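Manual > Section 4: Press Accreditation Desk > Registering Journalists at a Summit

4.2 Registering a journalist

The Denthorpe summit desk uses the Drirnel accreditation system. Log in as Operator before the doors open.

1. Select New Entry and type the journalist's name exactly as printed in the passport, including accents.
2. Choose the delegation or news outlet from the list. If it is missing, select Other and enter it by hand.
3. Set the access zone. Zone 2 covers the briefing room only. 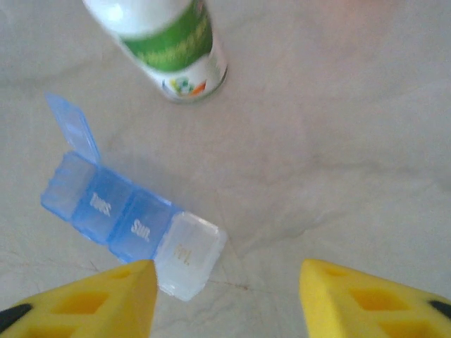

Blue pill organizer and a green-and-white container.

4. Press Print. The badge carries a code ending in 454.

CAUTION: Do not change the country name shown on a delegation record. Disputed names are handled by the protocol office. 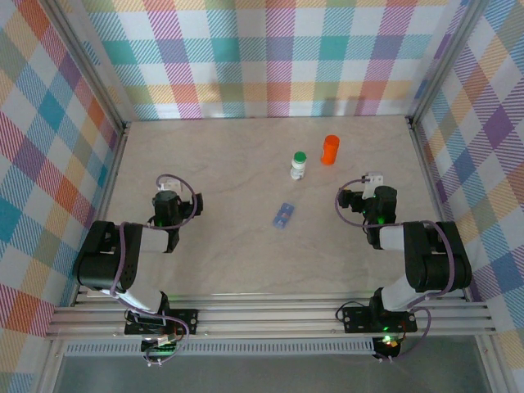
5. Check the name on the badge against the passport and hand it over.

NOTE: Drirnel logs out after 10 minutes without input. Unsaved entries are lost.

4.3 Late changes to the speaker list

1. Open Sessions and select the leader who has withdrawn or confirmed.
2. Change the status to Absent or Attending.

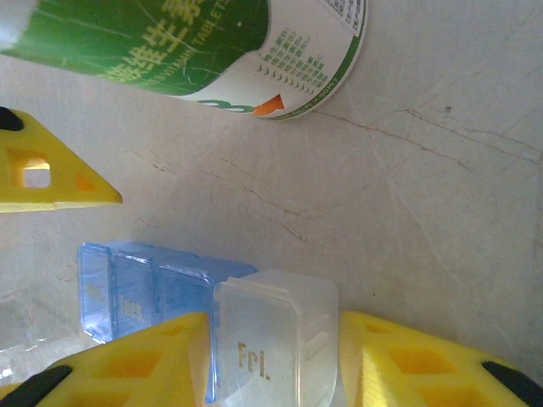 3. Press Notify. One batch reaches up to 240 badge holders. For a larger list, send a second batch.

Related sections
4.4 Seating at joint statements
4.5 Interpreter channels (Nedelcu receivers)
5.1 Exporting the press list to Grinura

Comments

Chaiwat Ruangrit: Step 1 drops accents if the keyboard is set to US. Switch the layout before logging in.

deskop2: Does Notify also reach badges that have been printed but not collected?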